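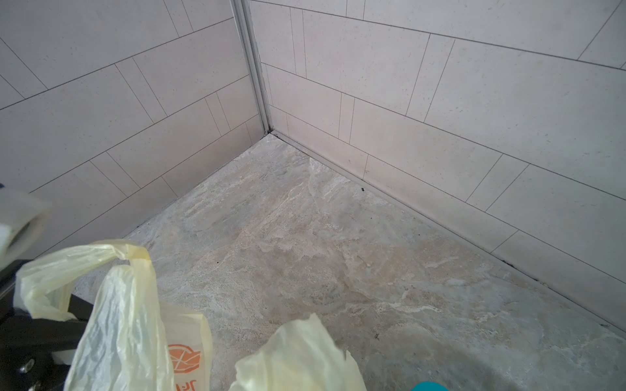

Shower grout going dark again after six months, am I cleaning it wrong?

Posted by zaidi_lane

Hi all, first time posting so go easy. We moved into our unit in Varport last summer and the ensuite had just been retiled, big pale grey tiles, very smart. I've been scrubbing it every weekend with white vinegar and a stiff brush like my mum taught me, and the lines near the floor keep getting a sort of pinkish bloom that goes blackish if I leave it. The floor in there is some kind of marbled stone and it's lost its shine in patches too, mostly near the drain.

No window, just a fan that sounds like a light plane taking off. I got a quote of $400 to have the bottom three rows raked out and regrouted and my husband nearly choked on his tea. Is there something cheaper to try first? Also what do people use on stone? The agent reckons "any bathroom spray" but I don't trust him as far as I could throw him.

Posted by Amândio Sampaio

Stop with the vinegar today! It's an acid, and if that floor is a real marble or limestone it'll etch, and I'd bet that's your dull patches. It isn't doing cement grout any favours either. I tiled for 11 years before my knees gave out and I've seen some lovely floors ruined with vinegar and good intentions.

The pink stuff is usually bacteria living on soap film, and the black is mould coming in behind it. Try this before you pay anyone. Get a pH neutral stone cleaner (I use the Drilov one, but whatever your hardware shop has will do if it says safe for natural stone), mix it up warm, leave it ten minutes, then go over the lines with an old nylon toothbrush. Rinse it well and squeegee the walls and floor. Let the whole room dry out for a couple of days with the door open and then put a penetrating sealer on the grout. Test it behind the toilet first, some of them darken the colour a bit.

Etching on the stone won't wash off, sorry. A polishing powder can bring back small spots, but for anything bigger you'd want a stone person in. And have a look at the bead of silicone along the bottom of the walls. If that's black all the way through, cut it out and redo it, which is a tube of silicone and one grumpy afternoon.

Posted by surkudwood_mum

bleach. works every time for me, been doing it for years. open a window

Posted by zaidi_lane

Thanks Amândio, vinegar has been banished to the chip cupboard. I held a tissue up to the fan and it didn't even stick, so I'm ringing the agent about that as well. Surkudwood, no window in there love, but thank you!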